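Ticket: Washer stops with water in drum, drain fault light
Product: Vedholm front-loader, 22 lb model
Opened by: Lefteris Kokkinos
Assigned to: Roksolana Symonenko
Status: Closed
Category: Laundry / Drain

Lefteris Kokkinos wrote:

The washer has started stopping before the final spin. The drain light blinks, the door stays locked, and there are a few inches of water at the bottom of the glass. If I turn it off at the wall, wait and run Drain Only, it sometimes empties and sometimes doesn't. The fault has come up on Cottons and on Quick. It has not come up on Rinse, but I have only run Rinse twice.

The machine was moved in March from the basement to the laundry room on the main floor. It ran fine in the basement. Same hoses, same machine. The drain hose now goes into a standpipe behind the washer, where before it hooked over a utility sink.

Already tried:
Cleaned the filter behind the lower panel. Found lint and one hair tie.
Checked the hose for kinks as far as I could reach.
Smaller loads. No difference.
Different detergent (was Flulleo liquid, went to powder). No difference.

Roksolana Symonenko wrote:

Thanks for the list, that saves some time. A machine that drained into a sink and now has trouble with a standpipe usually points to the height of the hose or how far it has been pushed down the pipe. Please send:

1. Height of the top of the standpipe from the floor, in inches.
2. Length of hose inside the standpipe.
3. Whether the hose has been taped or sealed where it enters the pipe.
4. What the pump sounds like when the fault comes up - humming, rattling or silent.
5. Whether clothes come out soaked or only damp on the cycles that do finish.

Lefteris Kokkinos wrote:

1. 34 inches.
2. I pulled it out to check. It was in there a long way, 17 inches.
3. Yes, there was duct tape around it. The installer did that.
4. Humming. Then it stops, then humming again.
5. Mixed. Thick items are heavy with water, T-shirts are close to normal.

Two pictures attached.

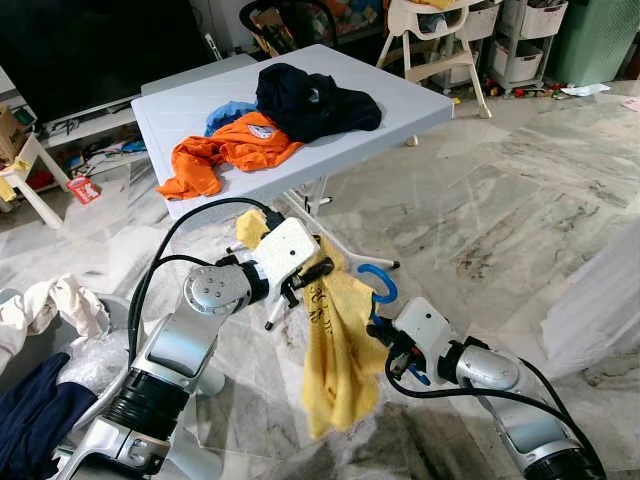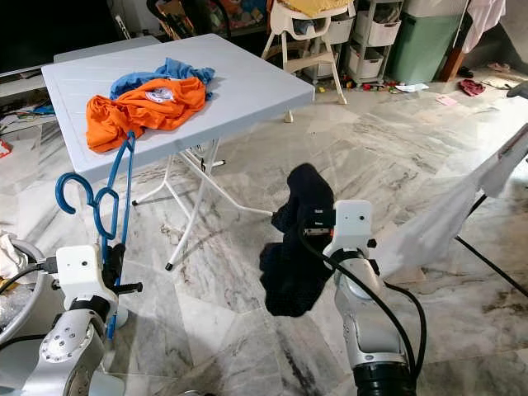
Lefteris Kokkinos

Roksolana Symonenko wrote:

Received, thank you. The standpipe height is within range. The other two answers are a problem.

The hose should go no more than 6 inches into the pipe. At 17 inches the end may be sitting in the water held by the trap, and the pump then has to push against it. It can also set up a siphon, where the machine loses water during the wash and keeps refilling.

The tape has to come off. The standpipe needs an air gap around the hose. With the opening sealed, air can't get in or out and the drain slows down or stops.

Please do the following in order:

Unplug the washer and shut off both water valves.
Remove all tape from the standpipe and wipe off the residue.
Set the hose so 6 inches or less is inside the pipe. Use the plastic U-shaped guide that came with the machine. If you no longer have it, a zip tie to the valve bracket will hold it for now.
Turn the water back on, plug in, and run Rinse and Spin with nothing in the drum.
Then run one normal load and watch the standpipe while it drains.

Report back if water rises to the top of the pipe. That would be a slow house drain and a separate matter from the washer.

Lefteris Kokkinos wrote:

Tape is off and the hose is at 5 inches with a zip tie. Could not find the guide.

Empty Rinse and Spin finished with no light. One load of towels on Cottons also finished, but slowly. The drain part took longer than it did in the basement and the pump still hums for a while at the start. Water did not come up the standpipe at all. A load of shirts this morning stopped with the fault again, less water than before.

Roksolana Symonenko wrote:

So it is better but not fixed. Since the standpipe stays clear, I would look at the pump next. Have a shallow pan and a flashlight ready.

Unplug the machine and drain it through the small hose next to the filter. Take the filter all the way out and look into the cavity. At the back you will see the impeller. Turn it with a wooden spoon handle. It should move in small steps with a little resistance. If it spins freely with no resistance, or won't move, the pump needs replacing. Check for thread, coins or bits of plastic around the shaft.

Lefteris Kokkinos wrote:

Found it, I think. There was a collar stay and a lot of thread wrapped around the impeller. It would only turn about a quarter of the way. Got it out with needle-nose pliers. It now turns in steps like you said.

Ran four loads since. No fault light, and the drain is quick again. The hum is gone.

Roksolana Symonenko wrote:

Good. A collar stay can sit in the hose for a long time and shift when a machine is tilted for a move, so that may be how it reached the pump. I can't say for certain.

I have asked the parts desk (Nathalie Bakker) to send a hose guide. No charge. Please swap out the zip tie when it comes, and clean the filter once a month.

Lefteris Kokkinos wrote:

Guide arrived and is on. You can close this.

Closed by Roksolana Symonenko. Resolution: drain hose inserted too far and sealed at standpipe; obstruction at pump impeller. No parts replaced. Hose guide supplied.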